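A thread for parents who moved here from another country, like me. It is on how we started a language swap group for mothers and fathers, and what I would do in a different way now. It is long, sorry.

1. When my daughter was 8 months old I spoke with adults only at the till in the shop. My English was good on paper. I worked with it every day before she was born. But the talk of parents at the playground was a new language for me: weaning, dummy, nursery funding, "she is a bit under the weather".

2. I went to two ordinary baby groups. The people were kind. They talked fast and they knew each other already, so I smiled a lot and went home very tired.

3. So I wrote a small notice and put it on the board in the library in Grarside. "Parents who want to practise English or another language, tea and toys, bring the baby." I printed it in large letters and put my number at the bottom.

4. For 21 days I had no message at all. Then three came in one evening. I still do not know why.

5. We met first in my kitchen. It was too small, and the radiator was too hot for the babies to be near it. After a month we asked at the Calano café if we could have the back tables in the morning, before their lunch people. They agreed if each adult buys one drink.

6. How it works: the first half is in English, the second half is in one other language, and we change this language every time. So far we have had Portuguese, Polish, Tamil, Arabic and French. If you do not speak it, you listen and learn how to say "give it back to her, please".

7. I thought the learning would be the main thing. For me the main thing became that I could be slow. All of us search for words, and all of us wait for each other.
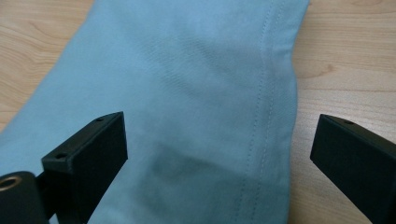
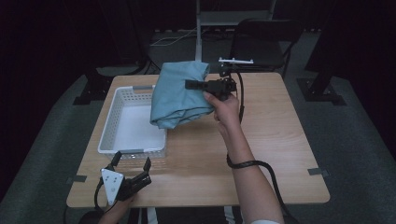 8. I am asked this very often: do I need to speak good English before I join such a group?

9. A few sentences are enough. If you can say your name, the age of your child and what you would like to drink, you can come. The others will help you with the rest, and you can answer in your own language when you get stuck.

10. Now the mistakes. At the beginning I made a plan with topics for each meeting: health, school, food. It was like homework. Babies do not respect topics. I threw the plan away and now we begin with "how did you sleep?", and this fills the time very well.

11. Second mistake: I collected money in an envelope for toys. It was small money, but people who could not pay stopped coming and were too polite to say it. Now we bring toys from home and take them back home.

12. Third mistake: I put everybody in one big chat. With the two groups together there were 100 messages on some days, and the time of the next meeting was lost in the middle. We moved to the Clurko app, where there is one page for dates and a separate page for talking. A paper on the café door would also do it.

13. The fathers. In the beginning the notice said "mothers". One father wrote to ask if he was allowed. I was ashamed and changed the word the same day. He comes with twins and is our best teacher of English idioms, although he learned them himself from football on the radio.

14. The café also lets us use the room called Moussa upstairs when it rains, but there are stairs, so please write to me first if you come with a big pushchair and I will come down and carry with you.

15. If you want to start one in your town: ask your library, ask a café with a quiet hour, and choose a time after the first nap. Two families are enough to start. Keep the same hour every time, even when only one person comes.

16. We have a break in December, the last meeting before it will be for songs. Please bring one song from your childhood. You do not need to sing well. I will bring the words of mine on paper, with the pronunciation written under it.

17. A mother asked me under my last post if older children may come too. They may, if they are happy to play near babies and do not mind that the tea takes a long time.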